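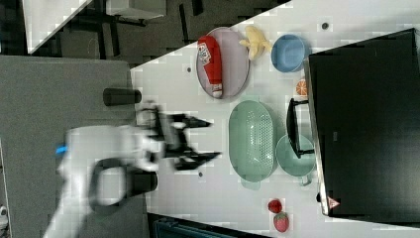
Figure 1. Kitchen items and toy foods on a white tabletop, with a green colander.

Housing and Interiors 200
Unit 3: Work surfaces in the home kitchen
Instructor: Alina Toma

Read this before the second studio session. Bring your floor plan from Unit 2, printed, with the counters marked in pencil.

Terms

Work surface: any flat area where food is prepared or set down. A table counts if the household uses it that way.
Landing area: the free surface next to a stove, sink or refrigerator. Hot pans and grocery bags end up on it.
Clear run: a stretch of surface with no sink, burner or corner in it. Measure the clear run, not the full counter. Students lose points on this every term.

Height

Standard counters in American homes are 36 inches high. Dining tables are usually near 30 inches. Chopping is comfortable a few inches below the elbow, so a standard counter suits some adults and is too high for others. Kneading and rolling go better on a lower surface - many bakers work at the table for that reason. A seated cook needs a lower counter and open knee space under it.

Color and finish

Pale surfaces reflect light and make a small kitchen brighter. Coffee, beet juice and turmeric show on them right away. Dark polished surfaces show crumbs and water spots. A matte finish cuts glare from ceiling lights but may take more scrubbing. Edges matter too: a rounded front edge is easier on the wrists and chips less than a square one.

Storage and the surface

Things kept on the counter take away from the clear run. In the Karnetti apartment plan (handed out in April) the microwave and dish rack use up most of the space beside the sink. Look at what could move to a shelf or a wall rail before you add any cabinets.

Assignment

Redraw the Karnetti kitchen for a household of 3. Label each landing area and give the length of every clear run. Write one page on your choice of counter height. Hand it in to Kelechi Ezeani at the studio desk.

Reading: Bright, chapter 2, and the Gernska notes on lighting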